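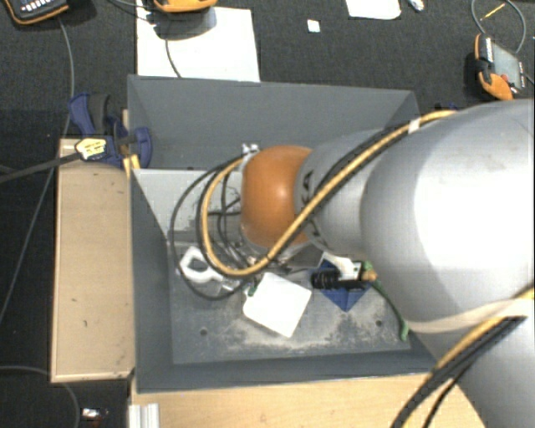 Gray bin, scuffed floor, a few odds and ends still inside.

Bin sorters wanted, part-time, Skondstead

Posted 20 Jul 2024

Hi! I run the sorting room at Margaritis and I need more hands. We take in mixed household stuff by the binful, sort it, clean what needs cleaning and pack it back up for wherever it's going next. The work is simple enough to learn in a morning and fiddly enough that you won't be bored by lunch (well, most days). If you're the kind of person who can't walk past a messy drawer, keep reading.

What you'd be doing

Mostly you'd be emptying bins. They're deep gray ones with sloping sides, so small things slide to the middle and end up in a little heap. You pick out one item at a time, look it over, decide which shelf it belongs on and put it there. Then the next one. Please don't tip the bin out on the table, I know it's tempting! We tried that in February and spent two days matching lids.

When a bin is empty it gets wiped down and goes back on the rack. The floors of the bins get dusty fast and the older ones are pretty scuffed, and scuffs are fine, I don't care about scuffs. Dust I do care about, especially in the corners.

The rest of the shift is packing. We have 224 shelf spots and every one has a label with a letter and a number. You get a packing slip, you walk the shelves, you fill a box. Heavy things on the bottom, soft things in the gaps, tape across the top twice. Boxes for our Vukbridge store go on the left side of the door and everything else goes on the right. I'll remind you of this a lot in your first week.

Hours and pay

Shifts are 4 hours, mornings or afternoons, and you can tell me which you like better. I'd love people who can do at least three a week. Pay for a full week of mornings comes to $460 before taxes, and afternoons are the same rate. You get paid every other week. There's a paid break in the middle of each shift and a decent coffee machine that I bought myself and will defend.

Who I'm looking for

You don't need experience. You do need to be on your feet for most of the shift and be OK lifting a box of up to 42 pounds, with a cart for anything farther than the door. Good eyes for small differences help a lot, so if you can tell two nearly identical measuring cups apart you'll fit right in. I'd also like somebody who asks when they're not sure. A wrong guess on the shelf can sit there for weeks, and then I get a call from Vukbridge about a box with three can openers and no plates.

Closed-toe shoes, please, and tie back long hair. We have gloves in all sizes. You can listen to music with one earbud in.

The room itself

We're on the ground floor of the old Ovar building in Skondstead, in through the side entrance. It's bright and it's warm enough in winter, though I'd bring a sweater for the packing end. There's free parking behind the building and the bus stops right across the street. No stairs anywhere.

How to apply

Send me a short note, no cover letter, no fancy resume. Tell me which shifts you could work, when you could start, and the last thing you organized that you were really proud of (spice rack, sock drawer, garage, anything goes, I love reading these). You can drop it off at the front desk in an envelope marked SORTING or use the contact form on the Margaritis jobs page.

I read every note myself and I'll get back to you within a week or so. If it looks like a match I'll ask you in for a paid trial shift, where you'll do a couple of bins alongside me and pack one box. We have room for several new people, so if you have a friend who'd like it too, apply together and I'll try to put you on the same shifts.

Margaritis sorting room, Skondstead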